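Slide 4. At Olum we teach by hand. The person holds the gripper, does the task, and the robot learns from it later. For Jandport we made 177 demonstrations, 15 seconds each.

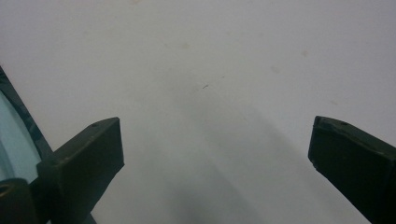

Start every one with the fingers open and nothing between them. Go slowly - the robot will copy also your hurry. (Pause, ask who tried remote control.)

Filed under: Talks, Robot Teaching

Comments
Is the Cowie set made the same way?
Thank you, slide 4 was useful for me.
Please share the other slides too.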